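3.2 Patenschaft und Nachbarschaft in Clutberg

Wer in Clutberg nach Verwandten fragt, bekommt selten eine kurze Antwort, und wir haben schnell gelernt, uns dafür Zeit zu nehmen. Von den 195 Haushalten unserer Erhebung nannten mehr als 50 mindestens eine Person als »Tante« oder »Onkel«, mit der weder Abstammung noch Heirat verbindet. Meist geht die Anrede auf eine Patenschaft zurück, die oft schon zwischen den Großeltern bestand und — so erzählte man es uns gern und ausführlich — einfach weitergereicht wurde.

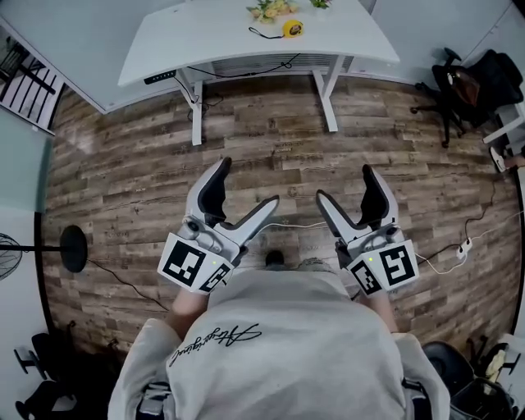
Abb. 7: Person in hellgrauem Sweatshirt, von oben gesehen, mit einem Greifer in jeder Hand.

Im Ortsteil Lau liegen die Dinge etwas anders. Dort gilt die Patin zugleich als Fürsprecherin bei Erbfragen, und die Anrede wird auch auf ihre Geschwister ausgedehnt, manchmal sogar auf deren Kinder. Wir haben solche Beziehungen in den Diagrammen mit gestrichelten Linien eingetragen und sie von der Filiation getrennt gehalten, auch wenn unsere Gesprächspartner diese Trennung mitunter freundlich belächelten.

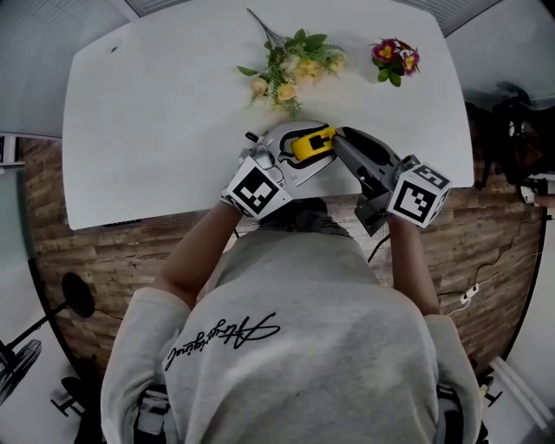

Arne Wegener wandte gegen diese Darstellung ein, die gestrichelte Linie mache die Patenschaft zu einer Verwandtschaft zweiten Ranges, was zumindest für Lau nicht zutreffe; er schlug vor, beide Linien gleich stark zu zeichnen und nur durch Buchstaben zu unterscheiden. Für die Haushalte in Tresmont, deren Auswertung in Abschnitt 4 folgt, sind wir diesem Vorschlag gern nachgekommen.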